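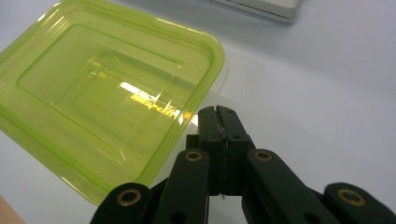

How to hem a chiffon scarf by hand

Chiffon moves a lot under the fingers, so many people leave it to a tailor. With a rolled hem you can do it at home in two evenings. I learned this method from Nikau Rewi at the sewing evenings in Ustcombe, and I have used it for every scarf since.

You need a fine needle (I take size 8 or smaller), thin polyester or silk thread in the same colour as the cloth, sharp scissors and an iron. My thread is De Luca, shade 854, but any fine thread will do.

First wash the cloth and let it dry flat. Iron it on low heat, without steam.

Now cut the edges straight. Pull one thread out of the weave near the edge and cut along the line it leaves. This is slow work, please do not hurry it. For my scarf I cut a length of 83 cm.

Begin in the middle of one side, not at a corner. Wet your thumb a little and roll the edge towards you, until the raw threads are hidden inside. Roll only a few centimetres at one time.

Take a small stitch through the roll, then pick up one or two threads of the cloth just below it. Make five or six such stitches quite loose, and then pull the thread gently. The roll closes by itself. If the edge becomes wavy, you have pulled too strong.

At the corner, cut off a very small triangle, roll the first side to the end and make two stitches on the same place. Then turn and continue with the next side.

When all is finished, do not iron the hem flat. It should stay round. I only press the middle of the scarf, with a cotton cloth between.

Last changed: 2 December 2024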